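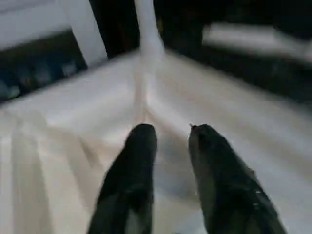 What looks like a white cloth over a flat area

Board index > Textiles and Linens > Laundering and Finishing

Thread: Shrinkage allowance on cotton tablecloths, hem before or after the first wash?

flatfell_391
I am making a set of white cotton cloths for a dining room in Pultemville. Plain weave, no stretch, bought by the bolt. The supplier gives residual shrinkage as "up to 5 percent warp" and nothing for the weft. The finished drop has to match on all four sides, so I need a number for both directions. Do you wash the yardage first and then cut, or cut oversize, hem, and let the first wash bring it to size? The customer's laundry runs hot and tumble dries on high.

Begay_Linen
Wash first. Hemming before the wash locks the edge with thread that does not shrink at the same rate as the cloth, and you get a rippled hem that no iron will take out. Polyester thread is the worst for this.

For the weft, measure it yourself. Cut a test square, mark a 200 mm line in each direction with a laundry pen at least 50 mm in from the raw edge, and serge the edges. Run it through the same cycle the customer uses. Press it flat without pulling, let it rest overnight, and measure again.

oxbow7
Disagree on the 200 mm line. At 1 percent shrinkage you are looking for a 2 mm change, and a pen line is nearly 1 mm wide. Your reading error is a large part of your result. Use 800 mm if the fabric is wide enough. Same procedure, a quarter of the error.

Also, one wash is not enough. Most of the movement comes out in the first cycle, but in my records there is usually more in the second and third. I run three.

Begay_Linen
A longer line is better, agreed. I gave the shorter one because it fits in a domestic machine without bunching. A big test piece that wads up in a small drum dries unevenly and that gives you a different error.

Three cycles on a full bolt is a lot of water and power for a small job. I would do three on the test piece and one on the yardage, then add the difference to the cutting size.

flatfell_391
Test piece done, 800 mm lines, three cycles hot with high tumble. Results:

Warp: 768 after cycle one, 764 after cycle two, 763 after cycle three.
Weft: 791 after cycle one, 790 after cycle two, no change after that.

So 4.6 percent warp and 1.25 percent weft. The supplier's figure holds for the warp.

oxbow7
Those look normal for a plain weave that was stretched lengthwise in finishing. Note that the warp is still moving a little at cycle three. I would leave the extra in the hem.

mitered_corner
Coming at this from the hotel side. We bought finished cloths from Meloletti for years and they were hemmed unwashed, with cotton thread and a longer stitch. No ripple that I would call a fault. So hemming first can work if the thread matches the fabric. The advantage is that you are handling crisp cloth with the size still in it, and corners miter more cleanly.

Begay_Linen
Cotton thread breaks sooner under commercial laundering. You trade a ripple for a repair.

mitered_corner
Ours went out to a laundry in Bumuvard and were retired for stains long before the hems failed. I would not rule it out for a dining room.

flatfell_391
I am going with one wash on the yardage, then cutting with an allowance for the remaining warp movement. From my numbers that is 5 mm on 768, or 0.65 percent. Double-fold hem, core-spun thread. Is starch before cutting a problem for the measurement?

oxbow7
Light spray starch is fine if you press it dry before you measure. Lift and set the iron down in place. If you slide it along a damp cloth you will stretch the warp again, and then your allowance is wrong.

Begay_Linen
Agree with that. Mark the warp direction on every panel before you cut them apart. After washing, the selvage is the only easy reference, and you are about to cut it off.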